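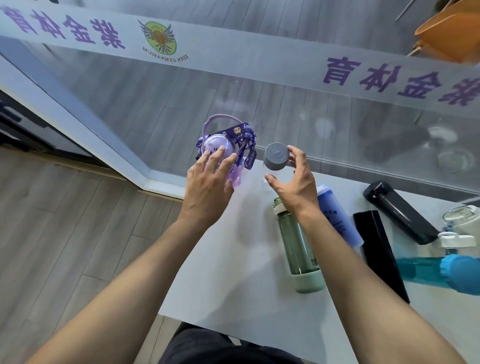

2 min read

Monday, a bit after four

Second go at the walnut dye bath, and I'm writing this up while the wool is still in the pot so that I don't forget half of it, as I did with the last one. Saskia, if you're reading, the husks you left by the back door have been put to very good use!

I weighed out the husks first thing and put them to soak in the big enamel pan, the one with the chip in the rim. Last time I only gave them a night and the colour came out a sort of weak tea, so these had three days in the shed before I brought them indoors. The smell is much as you would expect. I opened both windows and we all got used to it, more or less.

The yarn is the Rutton two-ply, 122 grams of it, wound into 6 skeins and tied loosely in four places. I did tie them too tightly in December and we had those pale bands all the way through, which Manuela Longo very kindly called a feature. She has had the scarf ever since and I still look at the bands every time she comes in.

No mordant on four of the skeins, alum on the other two. I should like to see whether the alum does anything worth the trouble with walnut. Kadlec's old handbook says to leave it out altogether, but his samples are so faded now that it's hard to know what he was looking at when he wrote it.

Brought the pan up very slowly, lid off, and kept it just under a simmer for an hour. Stirred with the ash stick, gently, because this yarn felts if you so much as frown at it. At the half hour the plain skeins were a good warm brown and the alum ones a little yellower – not a great difference, but I could tell them apart by the window.

I mean to leave the lot in overnight to cool and rinse tomorrow. Remember to keep the spent bath, as there's plenty of colour left in it and Saskia Tipoki wants it for her linen.

Still to do: label the skeins before they get muddled, buy more alum, ask Manuela if she still has the drying rack.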